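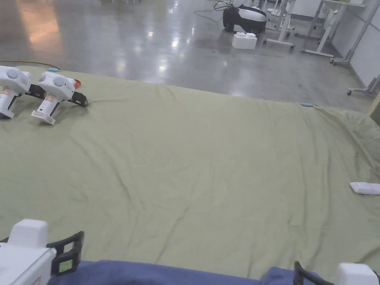
4 min read

Third bad night in a row so this will be short. Or it'll be long and make no sense, we'll see.

I've been trying to sort my sleep out since the clocks changed and I'm no further on. Worse if anything. June is hopeless for it, the light is coming round the edges of the blind by half four and the gulls start up before that. We moved to Kukcombe for the quiet!! Quiet means gulls. And the bin lorry, and the man two doors down with the diesel van who leaves for work at ten past five and lets it warm up first. In June. What is he warming.

Anyway. What I've tried so far, for those who asked after the last post.

No phone after nine. Managed four nights. Then my sister rang at twenty to ten about Mum's boiler and that was that, I was reading boiler reviews until midnight. I know far too much about pressure valves now.

Warm milk. Horrible. Don't know why anyone does this.

The book. Somebody lent me the Halonen one, the sleep diary method, you write down when you went up, when you think you dropped off, every time you wake. Filled it in properly for 12 days. All it did was make me look at the clock more so I could write it down. Lying there at 3.10 thinking must remember 3.10. By the second week I was waking up worried I'd missed an entry. Gave it back.

Magnesium. Jury's out. Possibly did something the first couple of nights, but then I'd also painted the back fence those days and was half dead.

Getting up if you can't sleep. This is the one everybody swears by, you're not meant to lie there stewing, you get up and do something dull in a dim room until you feel sleepy. So I've been ironing. Best ironed pillowcases in the county. I do go back up feeling calmer, will give it that, but then the stairs creak and the dog thinks it's morning and we're all awake.
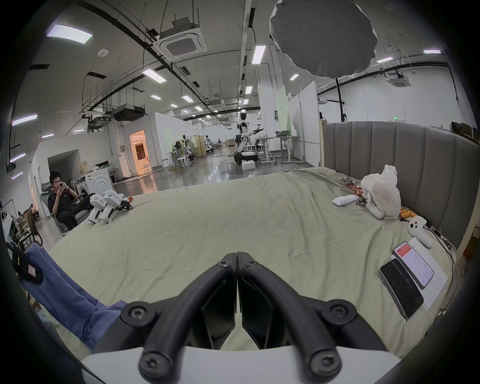
Which brings me to the walk. I'd read that daylight first thing is what sets your body clock, before breakfast if you can, no sunglasses. So I've been going out at half six up to the top road and back, 3537 steps according to the thing on my wrist, less if I cut through behind the church. And I think — whisper it — it might be helping? Not with the staying asleep. But I'm going off quicker. Sunday I was gone before ten and didn't hear a thing until the van.

The trouble is rain. It's rained every morning but one this week and I've only the one coat, and I refuse to buy another in June on principle.

Also naps. I've been told no naps. I had a nap on Saturday, an hour and a half, face down, it was the best sleep I've had in a month and I'd do it again tommorow. Maybe I'm just a daytime sleeper. My gran was, she'd be up until two doing her crosswords and then asleep in the chair by lunch, and she got to ninety odd without a diary or a magnesium tablet in sight.

The other thing I keep meaning to do is proper blackout. We've got a blind from the market in Trarnton, it was cheap and it's a good inch too narrow either side. You lie there with two bright stripes down the wall. I've priced up a fitted one and it's silly money for a window that size. Have thought about tin foil. Have been told no to tin foil.

Eye masks I can't get on with, they end up round my neck. Earplugs same but I'm giving the wax ones another go tonight, they do at least stay in, you just have to warm them up in your hands first and not think about it.

So that's where I am. Seven hours is the dream. I'd settle for six and a bit in one go. Will report back at the weekend if I've not dropped off at the keyboard.

Right, dog wants out. Comments are open, be kind, I'm tired.
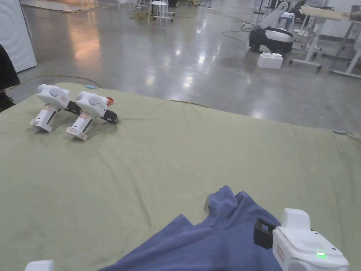 Ville Aaltonen wrote:
Try living where it doesn't get dark at all! We hang a wool blanket over the curtain rail from May until August, ugly but it costs nothing and no stripes. Put clothes pegs along the top so it doesn't slide. For the waking at three I have no cure, I just listen to the radio very low until the shipping news sends me off. And keep the naps, your gran was right.

Reply:
Pegs!! Doing this tonight. Have two blankets in the loft, itchy ones, perfect. Will let you know how it goes with the van man.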